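**Annual get-togethers — what do you host?**

**irkside_jen**
Every April we do a backyard dumpling night and this year we hit 60 people (!!). Everyone brings a filling, we supply the wrappers, and my neighbour Ebuka Omoregie runs the steamers like a ship's captain. I love it so much. Does anyone else have a yearly thing?

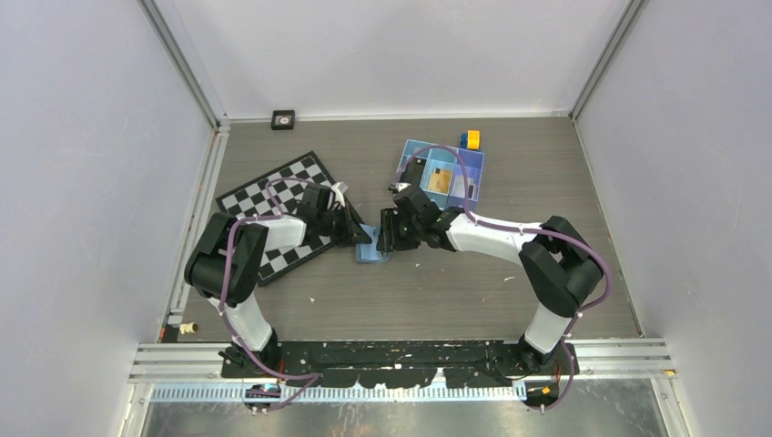 Anyway, my big question is invitations. Do you send them out early, or just trust that people remember? I've been texting everyone one by one and my thumbs are done.

**golob88**
Chili cook-off, 7 years running! Just set the date and repeat it. People plan around it.

**flovham_pete**
Disagree, sorry. We tried that with our soup swap and only 2 households showed up. Reminders matter. I keep a card for every guest with allergies, kids' names and what they brought last time.

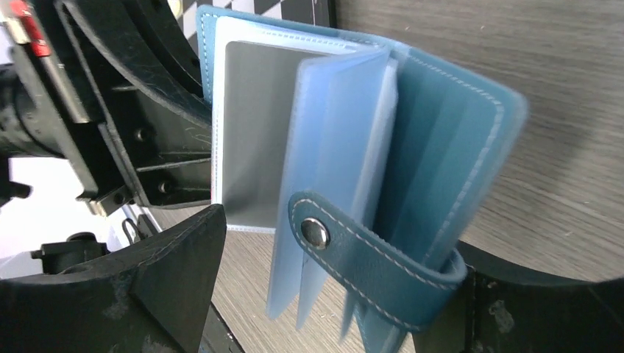

*Card wallet, teal, with clear blue sleeves*

**golob88**
Cards?? For soup? Half the fun is not knowing who'll turn up.

**flovham_pete**
Tell that to my cousin with the shellfish allergy.

**irkside_jen**
Okay, the allergy part is a really good point — we had shrimp and pork in the same steamer and I should have labelled them. Stealing that. Still not making cards for the whole neighbourhood though, haha.

**clusteck_mo**
We do a pie night in Clusteck and put a sign-up sheet on the fridge the month before. Works great, apart from the year we got all rhubarb. Jen, what wrappers do you buy? Mine always tear at the fold.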